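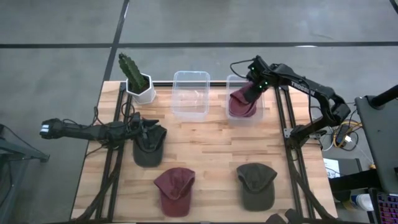 put the caps in with the jumpers and you'll regret it by winter, according to one commenter under my last post on here, and it's been bothering me ever since because that is exactly what I've been doing! So I'm starting a proper thread for it.

Clear boxes: do you sort by colour or by what the thing is?

Posted by woollysocks_again in Clothes and Laundry

I've finally got going on the big clothes sort. It started as a quick tidy on Thursday evening and has grown arms and legs. We've got clear plastic boxes (I was so fed up with the old cardboard ones, you'd write JUMPERS on the side and then open it in November to find swimming things) and a good big wooden table to spread everything out on, so no excuses really.

My question is how you decide what goes with what. My instinct is colour. I like being able to look through the side of a box and see a block of one colour, all the dark reds in one, all the blacks in another, and I know straight away where to reach. It also makes washing day easier as I can tip the whole lot in together. But then I get to the baseball caps and it falls apart a bit. A maroon cap goes with the maroon things by my rule, fine, but a cap isn't a soft thing, is it. It's got a brim. It's got a shape to keep. And then there are the two green ones, and I haven't got enough green to make a box of it.
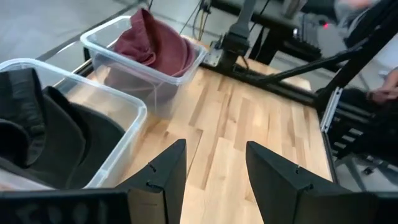
The blacks are the worst offenders, I should say. Anything black just goes in and becomes one big lump, and you can't tell a hoodie from a pair of leggings until you've had the whole lot out again. I've tried folding and I've tried rolling. Folding looks lovely for a day and then someone goes looking for something at the bottom. Rolling is better for T-shirts but a thick hoodie rolled up is the size of a small dog and takes over the box.

So what I'd like to know:

Would you keep going by colour, or start again and go by type – tops, bottoms, hats, towels?

If you do go by colour, what do you do with the odd ones out?

And how on earth do you store caps without squashing them? I've seen the Huvetti hanging strips for sale but at the price they want I'd sooner hear from somebody who's used one.

No rush with replies, I've only got through a bit of it and the rest is still in bags. Thanks in advance!

pegbag_and_string

I'd go by type, every time. I did colour for years because it looked so nice and in the end it drove me round the bend. The trouble is that you don't get up in the morning thinking "I want something maroon", you think "I'm cold, where are the jumpers", and if the jumpers are in a different box for every colour you've got the lids off the lot before breakfast.

What I do now is type first and then colour inside the box. So one box of thick tops, and inside it the darks are at one end and the brights at the other. Same with the T-shirts. You still get your block of colour through the side if you face them outwards, and you only ever need one box open.

Stand them up on end, too! I can't say this strongly enough. Fold everything to the same height as the box, then put it in upright like books on a shelf, so the folded edge is at the top. You can see every single thing without lifting anything, and when you pull one out the others stay put. For a hoodie I do it like this:

Lay it face down, flat as you can get it, and smooth the hood out first.
Fold the arms straight across the back so they overlap.
Fold one side in to the middle, then the other, so you've got a long strip.
Bring the hood down over the top.
Fold up from the bottom in thirds, and tuck the loose end under.

It should stand up by itself. If it flops, the strip is too wide, so go back and make it narrower. The ribbed bit at the bottom of the hoodie is handy because it grips a bit – you can tuck the last fold into it if it's a roomy one.

For the blacks I put a bit of white cotton tape in the neck with one word on it in laundry pen. HOODIE, LEGGINGS, whatever it is. It takes an evening with the telly on and you'll thank yourself. I got mine from the Ritex stall on our market, it was 3 pounds for a roll and I've still got most of it.

The only place I'd still go by colour is the washing. Keep the dirty things sorted by colour and the clean things sorted by type, and then you're not trying to make one system do both jobs.

Oh, and the hats. Own box, a shallow one if you can, nothing on top. I never have any hats in with clothes.

tinlid

Bin half of it. Do you really need all that black. I got mine down to 20 things and I don't need boxes at all.

ovenglove77

Bit harsh above! Some of us like our clothes.

I'm going to stick up for colour, as it happens. I've got two teenagers and each of them wears mostly one colour for reasons best known to themselves, so in our house colour and owner are the same thing, and it works a treat. If yours is anything like that then carry on and don't let anyone put you off. The best way of sorting is whichever one the rest of the household will put things back into, and mine can manage "black box, red box" when they can't manage "knitwear".

For odd ones out I have a box called Everything Else and I'm very strict about it being the smallest one. When it's full, I go through it, and usually there's enough of one colour by then to start a proper home for it. If there's still only one green thing in there after a year then it lives in Everything Else and that's that.

Now, caps. I've got rather a lot of experience here, my other half can't walk past a market stall without buying one. What you mustn't do is push the crown in from the back and fold it in half, which is what everybody does to get them into a drawer. You get a crease down the front and on the stiffer ones it stays. Nest them. Sit the first one with its crown up and its brim facing you, then push the back panel of that one in on itself, just the back, and slot the next one over the front so they run along in a row like shopping trolleys. They hold each other up. A long low box is perfect, and you can lift the whole row out in one go.

If one's already gone out of shape, hold it over a steaming kettle for a few seconds (mind your fingers!) and then pop it over an upturned bowl until it's cool and dry. I've brought some real sorry cases back like that. I wouldn't try it if the brim is the old sort with card inside, though, they go to mush.

I did buy the Huvetti strip and I took it back. The clips were fine but it hung on the back of the door and every time the door opened, the caps went everywhere. If you've got a bare bit of wall you might get on with it better than I did.

One more thing and it's a mistake I made myself – don't put the lids on straight away if anything's come off the line that day. Leave the boxes open overnight. Clear plastic ones don't breathe at all and you get that musty smell, and it's always the thick stuff, hoodies and towels, that feels dry on the outside and isn't.

woollysocks_again

Thank you all, that's given me loads to think about! (Not binning half of it, sorry tinlid, though I've started a small charity pile and you can have the credit for that.)

I think I'm going to do a mixture. Colour for the big stuff for now, as I'm partway in and I can't face tipping it all out, but with pegbag's standing-up fold and the bits of tape in the black ones. The caps are coming out and going in a row like ovenglove's shopping trolleys. I had a go at the hoodie fold and my first one flopped, so you were quite right about the width. I made it narrower and it stood up like a soldier!

The thing I hadn't thought about at all until I started moving piles around is the fluffy things. Flannels, towels, that sort of cloth. 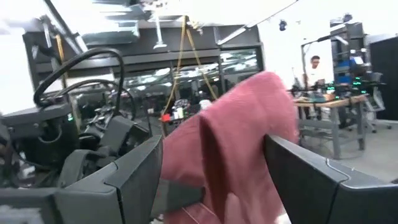
I don't think pinks like that can go by colour with anything, to be fair, as I've nothing else near it, and anything with a bit of fluff is going to shed all over the blacks if I let them share. So towelly things are getting a box of their own whatever colour they are, which I suppose means I've gone over to sorting by type without meaning to. I'm folding those in half longways, then in thirds, nothing fancy. They're so soft they won't stand up on their own, but if the box is full enough they prop each other up.

Does anyone know how to get fluff off black hoodies once it's on there? I've got a Sipos roller but the sticky sheets are gone before I've done one sleeve.

pegbag_and_string

Damp rubber glove, the washing-up sort. Put it on, wet it, shake it off and stroke the hoodie all in one direction. The fluff rolls up into little sausages and you pick them off. Do it before you fold and before the tape goes in, and give new towels a wash by themselves first, or you'll be at it every week.

woollysocks_again

Just tried it on one sleeve and it works, off to do the other one now.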